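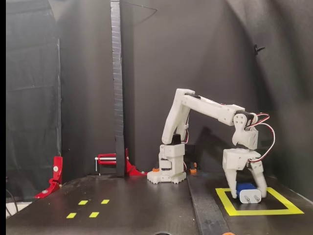
The small arm at the bench, with the plug in the taped square.

I've been asked a few times what rules we use when we run the printed arm. We had none for the first year. Then Danuta Duda tried to repeat one of my tests while I was away and got very different numbers, and we spent two days finding out that I had been setting the parts down by eye. So in June we wrote some rules, and we have changed them a little since.

The tape comes first. The part has to end up inside the yellow square. If any of it touches the tape, the try is a miss, even if the grip was good. We used to argue over those and now we don't. Tape gets replaced when a corner lifts, and the new piece goes down before the old one comes up so the square doesn't wander.

One run is 200 tries. You don't stop early when it's going well, and you don't throw out the bad ones at the start as "warming up." If a servo has to be swapped, the run is over and you start again from zero. Atif Paracha thinks this is too strict. He may be right, but he hasn't talked me out of it yet.

Hands stay off the table while the servos have power. Hobby servos can jump when they get a bad signal, and a small arm can still pinch. Whoever is closest to the switch is in charge of it and does nothing else. I know how slow that sounds with two people in the room.

Check the wrist wires before each run. They need enough slack for the full turn, but they shouldn't get near the fingers. I lost most of an afternoon to a red wire that was broken inside and looked fine.

Clamps get a hand check too. Anything bolted to the table edge works loose over time, and you won't see it in the numbers until they're already wrong.

Last, write down what you picked up. "Small plug" is not enough. We put down the weight, which way it was facing and who placed it. Urszula Górecki made a one-page sheet for this and it lives in the drawer under the bench. I still owe her a version with room for the servo settings.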